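Dreveck家务示范录制规范（第二版）试用评价

我们小组从去年6月开始给家用机器人准备示范数据，内容是人在家里做普通的事：摆桌子、收托盘、叠餐巾。开始的时候没有书面规则，每个人按照自己的习惯做，结果后来整理标注非常辛苦。今年我们买了Dreveck公司的录制规范，一共130页，附带检查表和一个小的校验程序。用了一段时间以后，我把意见写在下面，给还在考虑的同行参考。中文不是我的母语，有些词如果用得不准，请原谅。

先说规范的基本思路。它把一次录制分成三个部分：开始前的桌面、动作本身、结束后的桌面。每个部分有自己的检查表，合起来是14条。条目写得短，一条只要求一件事，这一点我很喜欢。我以前用过Tenutier的指南，一条里面常常有四五个要求，录制的人读完也不知道哪一个最重要。

我觉得最有用的是“双手”一章。规范要求两只手的任务分别写，不可以只写“整理托盘”。例如左手拿着几包零食放在托盘左边，右手拿着一颗糖在托盘右边，标注里就应该有两行，每行写清楚哪只手、什么物品、在什么位置。以前我们只写一行，后来训练的同事Radoslava Kolář常常来问我，到底是哪只手在动。
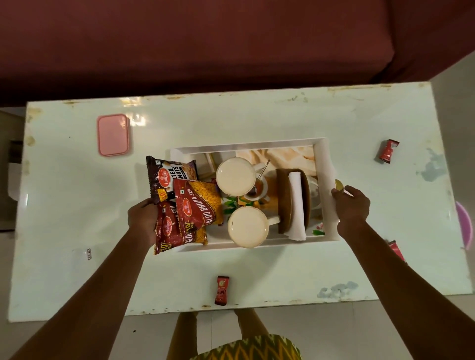 Bhuiyan家务示范组

“杂物”一章我有不同的看法。第一版要求桌面只留任务需要的东西，第二版改了，允许保留和任务没有关系的物品，但是要在标注里列出来。方向是对的，真实家庭的茶桌上本来就会有散的糖果、一个塑料盖子，或者别的小东西，机器人以后工作的地方也是这样。问题在于，规范没有说清楚多小的东西可以不列。糖纸要不要列？桌面上的污渍和磨损要不要写？我们自己补充了一条：能用手拿起来的都列，拿不起来的写进桌面状态一栏。

托盘的部分也需要补充。有的托盘底面印着照片，照片里有杯子、勺子、叶子，旁边又放着真的杯子。规范只说“记录容器中的全部物品”，新来的标注员就可能把印上去的杯子也当作物品。Chathurika Hettiarachchi建议增加一个选项“印刷图案”，我们照做以后，这类错误少了很多。我已经把这个建议写信给厂家，他们回答说会考虑放进下一版。

包装文字的规定写得比较好。看得清楚的品牌和品名照原样抄写，看不清楚的不可以猜，只写颜色和形状。两包同样颜色的零食叠在一起，下面那包只露出一部分，也要单独记录，并且注明“部分遮挡”。价格标签可以提到，不必抄数字。

关于安全和隐私，规范要求录制前得到参加者的书面同意，视角保持在桌面和手上。装满热饮的杯子，要求先放稳再开始别的动作，手不可以从杯口上方经过。这条听起来很简单，可是人在家里做事很快，不提醒就会忘记。我建议每次开始前大声读一遍。

校验程序是最弱的部分。它可以发现空着的栏目和写错的格式，检查500条记录大约需要6分钟，速度可以接受。但是它不懂左右，左手和右手的描述互相交换，它也不报错。另外，中文界面有几处翻译很奇怪，“把手”和“手”用了同一个词，标注杯子把手的方向时容易弄混。我们现在还是两个人交叉检查。

价格方面，小组许可证对我们来说有一点贵，不过包括一年的更新。Fallum也有类似的产品，便宜一些，只是没有双手的内容，对我们不合适。

如果你们的工作主要是单手抓取，我认为不需要买这一套，用自己的表格就够了。如果有很多双手配合的家务动作，值得买，但是请预备时间自己写补充条款。我们的补充条款现在有两页，还在改。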